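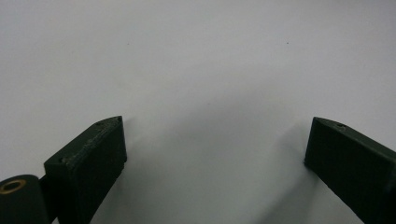 How to clean and repair a matte white surface

Matte white is beautiful on the first day and difficult on all the days after. Each small dot is seen, and if you rub it in the wrong way you receive a shiny place, and the shiny place is seen even more than the dot. I have painted and cleaned many such surfaces in my own apartment (walls, shelves, one large table top) and I write down the method which I use now.

The method is for painted surfaces only. For laminate or plastic you can use the cleaning part, but do not sand.

What you need

Two soft cloths, white or very light. A colored cloth can leave its color.
A bowl of lukewarm water and a few drops of dish soap
A white eraser, the school kind
Sandpaper, 320 grit
Fine filler
A small foam roller and a small brush
The same paint as before, from the same can if you still have it

Step 1. Look from the side

Turn off the ceiling lamp and put a table lamp near the surface, so the light goes along it. Now you can see which dots are dirt, which are small holes, and which are hard grains of dust under the paint. With the ceiling lamp all three look the same. I mark the holes with a very small piece of masking tape next to them. Do not use a pencil for this. Graphite comes through fresh white paint as a gray shadow.

Step 2. Dry dust first

Wipe with a dry cloth from the top to the bottom, without pressing. If you begin with water, the dust becomes a gray paste and goes into the matte structure of the paint, and then it stays there for a long time.

Step 3. Single dots

Try the eraser first. Touch the dot and make short movements in one direction, always to the outside. Three or four movements are enough. If the dot is still there, wet a corner of the cloth in the soap water, press it out well and lay it on the dot for one minute. Then lift it, do not rub. Repeat one time if necessary.

Melamine sponges work quickly, but they are a very fine sandpaper and they polish. I tried one on a shelf painted with Nitov wall matte, and in the evening light I can still find the place.

Step 4. The whole surface

When only one part is washed, it can look cleaner than its neighbor. So after the dots I wash everything with the second cloth, almost dry, in wide and light strokes. Change the water when it looks gray. Let the surface dry fully before you decide if it is good. A damp matte surface is always darker and you can become worried for nothing.

Step 5. Grains and small holes

A grain under the paint can be cut off with a sharp blade, held flat. Then sand the place with the 320 paper, with only one finger behind it. Please do not take 80 grit to be faster. It makes scratches which you will see through two coats of paint.

For the holes, press in a little filler with your fingertip and remove the rest at once with a damp cloth. My filler is from Eltel and it needs 35 minutes in a warm room. In winter I wait longer. If it sinks in, fill again and wait again. After this sand lightly and take away all the white dust.

Step 6. Touching up

Stir the paint well, also at the bottom of the can, where the matting powder lies. If you don't stir enough, the repair will be more glossy than the rest.

Put a very small quantity on the brush and dab it on the place. Then go over the edge with the foam roller, nearly dry, so there is no border. If the first painting was made with a roller, a repair made only with a brush will show.

White is also not one color. My table top is Phromma 1002, and next to the window frame in Wulidel pure white it looks almost yellow. Write the number of the color on the lid, and also somewhere else in case the lid gets dirty.

If the repair is still seen

Wait two days. Fresh paint often becomes more equal when it is fully dry. If you still see it after that, paint the full surface from edge to edge, in one coat and without a pause. Keep the windows closed until the paint is dry to the touch. In April, when there is much pollen in the air, I also hang a damp sheet in the doorway.

Do not wash the new paint in the first four weeks. A dry cloth is permitted.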